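Speaker Notes: Short-Term Rentals and the Visitor Guide
Grasbridge Regional Tourism Forum
April 30, 2021

Opening. Thank the hosts and the Siltley Visitor Bureau. Remind the room that questions will be taken at the end.

The bureau has listed hotels and inns in its printed guide for 16 years. Rental homes were left out until last November, when the board approved a trial section. The first edition carried 6 properties, all within the town limits. The print run was 1,000 copies.

Pause for slide change.

Owners were asked to supply a plain list of what a guest will find in the kitchen, the bath and the parking area. The bureau did not accept the phrase "fully equipped." Several owners objected. The rule was kept.

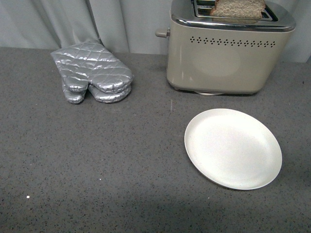

Kiều
Lodging Listings Manager, Siltley Visitor Bureau

Listing terms. Each owner signs a one-page agreement and provides a current permit number. The bureau does not set rates and does not take bookings. Calls about a stay go directly to the owner. Calls about the accuracy of a listing come to us, and we answer in writing.

The online guide runs on Iketti, which also holds the restaurant and events pages. We received 401 requests for rental details through the site during the trial. Most asked about pets, stairs and late arrival. These three items now have their own lines on the form.

If time is short, skip to the next point.

Request to partners. Towns in the Grasbridge area that wish to join the next edition should name one contact for permits. Listings without a confirmed permit will be held over to the following edition.

Copies of the form are at the registration desk. Take questions.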